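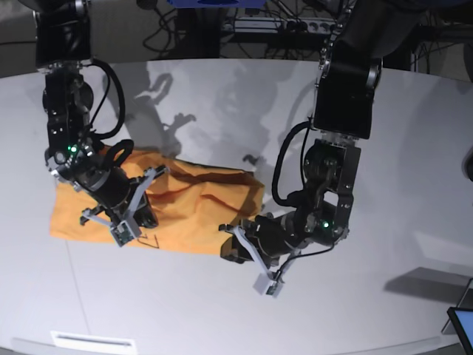
Satti cloth, orange. Slightly crumpled, with the right end bunched up into a loose fold.

Everyday Cloths
Gallery page, updated Aug 3, 2021

The cloths on this page are the ones we keep for table use, drying, wrapping and covering. They come from the Ornora workshop in Darnville, where Lucienne Riviere has been dyeing and hemming household cloth since leaving her job at the Catent mill. Each one gets a line or two on what it is for and how it behaves in the house. Prices and sizes are on the order sheet. Color names are the workshop's own.

Satti is the orange. It is the color people ask about most, and it is hard to get right on a screen. The cloth is a bright golden orange when it lies flat. In the creases it goes darker, toward a reddish brown, so a cloth that has been handled looks like it has two colors in it. The dye is a single shade. If you want the even color you have to iron it.

The cloths

Satti, orange
Rectangular, plain. Used on the table or over a bread basket. It holds a fold for a while after you put it down, and a bunched end will stay bunched until you pull it straight.

Satti, second dyeing
The same cloth put through the bath again. A deeper orange, closer to rust. It hides tea stains well.

Darnville gray
Our plainest cloth and the one we sell most of. Good for glasses. Softer after a month of use than it is new.

Darnville gray with border
As above, with a darker band along one short side. The band is dyed and not sewn, so there is no ridge to catch on a glass stem.

Ornora blue
A flat mid blue. It marks easily with flour, which bakers either mind or don't.

Ornora blue, long
Made to run down the middle of a table for six. Folded double, it fits a sideboard.

Unbleached
No dye at all. Small flecks from the raw thread show in it and will stay there. Washes well at any temperature.

Moss
Green with some yellow in it. The color varies from one batch to the next, so order a full set at the same time if you want them to match.

Dark red
Wash this one alone the first 2 times. After that it can go in with the gray.

Offcut squares
Cut from the ends of the roll in whatever color is on the table that week. Sold mixed. Good for jars, eyeglasses and wiping down a stove.

How the color is made

Each bath takes 500 grams of dry dye stuff. The cloth goes in wet and is turned by hand with a paddle, then left to cool in the bath overnight. The next morning it is rinsed, wrung out and hung on the line behind the workshop. On a damp day drying is moved indoors and takes longer.

The orange needs a slower bath than the others. If it is heated too quickly it takes unevenly and comes out with pale patches near the hems. Those pieces go back in for the second dyeing, and that is where the deeper Satti comes from. It started as a way to save spoiled cloth, and then customers began asking for it by name.

Hemming is done after dyeing. The thread is dyed in the same bath as the cloth, so the stitching doesn't stand out.

Folding

There are two folds we use in the shop. Both start the same way: lay the cloth out flat, smooth it from the middle toward the edges with the side of your hand, and pull the corners square.

Shelf fold. Bring the long sides to the middle, then fold in half along the same line. Turn the short ends in and fold once more. The cloth stands on its edge in a drawer or stacks on a shelf with the hem hidden.

Drawer roll. Fold in half the long way and roll from one short end. Don't roll tightly. A tight roll leaves creases in the orange that show up as dark lines across the cloth.

If one end has bunched up, start there. Open the loose end first, flatten it, and only then work on the rest. Smoothing toward a bunched end pushes all the slack into it and you have to do the whole cloth over.

For a cloth that has been sitting crumpled for some days, a light spray of water and ten minutes under a heavy book will take out most of the creases. The deeper ones need an iron.

Washing

Wash warm, with like colors. Use a plain soap without whitener. Shake the cloth out before you hang it and peg it by the short side. The orange and the dark red should dry out of direct sun. The gray and the unbleached can dry anywhere.

Iron on the back while the cloth is still a little damp. For the long blue, iron from the center out, or the ends will flare.

Some shrinkage is normal in the first wash, more in the length than in the width. The order sheet gives the size after washing.

Batches

Every cloth has a batch number on a small paper tag, tied through the corner. The current orange is batch 593. It is a little more golden than the batch before it. If you are adding to a set you already own, send us the number from your tag and we will check what is left on the shelf from that batch. If the tag is gone, mail us an offcut or a loose thread and Lucienne will match it by eye.

The moss is out of stock for August. The next bath is planned once the new roll arrives from Catent. Dark red is down to the last few pieces and will not be dyed again this season.

Visiting

The workshop is at the back of the yard, through the green gate. Ring the bell on the left. The shelves are open during working hours and you can unfold anything you like. Please leave unfolded cloths on the big table and we will put them away. Dye days are posted on the gate. On those days the front room is open, but the back room is closed for the steam.

Parking is on the street. The yard is used for deliveries in the morning.

Orders and returns

Orders by letter, phone or the form on the order page. We wrap in paper and send twice a month. Unwashed cloths can be returned with the tag still on. Washed cloths can't, unless the dye has run or a hem has opened, in which case send it back and we will mend it or replace it. Keep the wrapping paper if you can, as it can be used for the return.

All cloths on this page dyed and hemmed by Lucienne Riviere, Ornora workshop, Darnville.

Next page: Aprons and bags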